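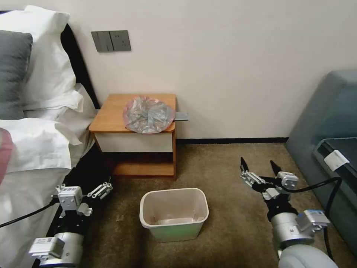 Two-arm Batutano: cable loops, fingertips and what I check before bedroom runs

drulwood_dan
Finally have the Batutano set up the way I want it for bin liner work, so I'm writing it down before I forget (and because Feng-yi Hsiao asked me to after the September meetup, hi Feng-yi!). Bedroom setup, bin on the carpet by the nightstand, bed on one side and sofa on the other. It's tight and I love it, you find every bad cable in an hour.

My routine:
- Arms powered down, wipe the fingertips with a dry cloth. Bag plastic leaves a film on them.
- Open and close each gripper by hand and feel for grit in the linkages.
- Check the gripper cable for slack. I leave 116 mm extra past the last tie on each arm.
- Power up, home both arms, then open and close again under power and listen.
- Wrist screws with the small driver, snug and no more.

I did 439 liner cycles on the last set of fingertips before the tips wore enough to bother me. Anybody getting more?

skork_bench
Great write-up. I'd argue with the 116 though. That's a lot of loose cable next to bedding. I run half that and tie it again at the forearm.

drulwood_dan
Tried the second tie! With the wrist rolled all the way over, it pulled right at the connector. I'd take a big floppy loop over a tugged plug any day.

EmanuelC
Emanuel Costache here, I look after the pair at Skorkstead. Both of you are kind of right. What matters is where the loop goes. Roll the wrist to both ends of its travel with the power off and watch the cable the whole way. If it wants to fall inward between the arms, turn the clamp until it falls outward. Then pick your length. We check fingertips at 1000 cycles, but we're mostly handling cardboard, so don't read too much into that.

drulwood_dan
OK, turned the left clamp outward like Emanuel said. Two-handed hold, one gripper on each side of the rim with the liner pinched under the tips: 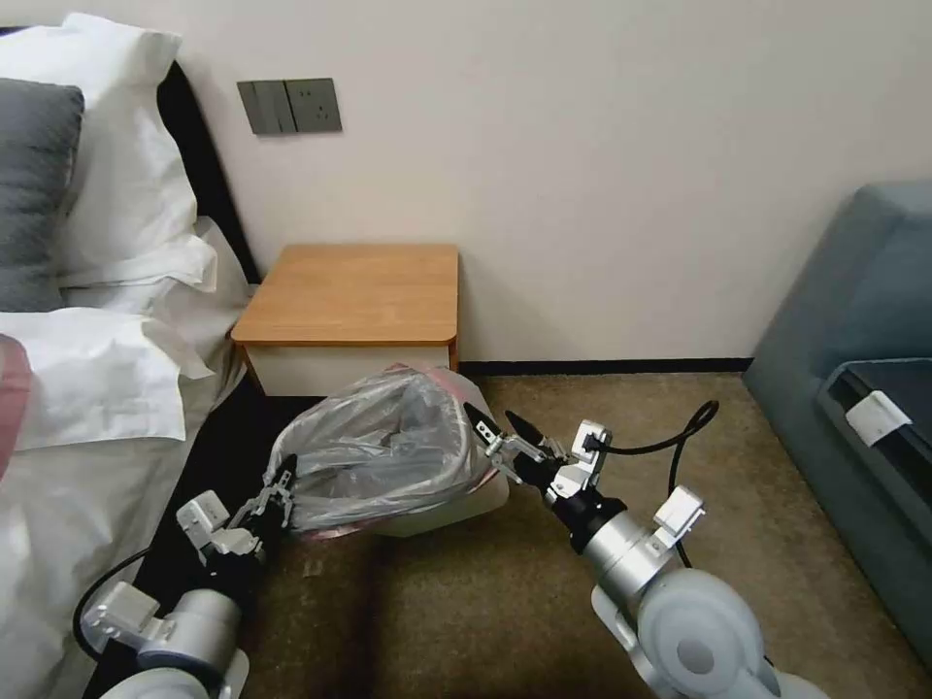 Both grippers on the bin, liner held at the rim.

skork_bench
Nice hold. That right cable is still a big arc, I'm sticking to my guns on that one. What's your grip force doing? With a soft plastic bin I'd worry about squeezing it out of shape.

drulwood_dan
Low. I start at the bottom of the range and come up one step at a time until a gentle tug by hand doesn't slide the bag. Same setting both sides. If one side needs more than the other, I go back and clean the tips before I touch the number.

fy_hsiao
Yay, thank you for posting this! One thing to add: after swapping fingertips, redo the closed position on that gripper, even if the new ones look identical. I skipped it once and spent a whole Sunday blaming the liner. Also, what height is your base at? Mine is 672 mm and the elbows feel cramped when I reach down to the carpet.

drulwood_dan
Good call on the closed position, adding it to my list. I'm a bit lower than you but I'd have to measure. Will do it tonight when I have the Cozma tips off anyway.

skork_bench
Post the wear on those tips when they're off, please. I want to see if it's even across both arms.

Contact the moderators | Copyright Drulwood Bench Forum and its posters | Back to top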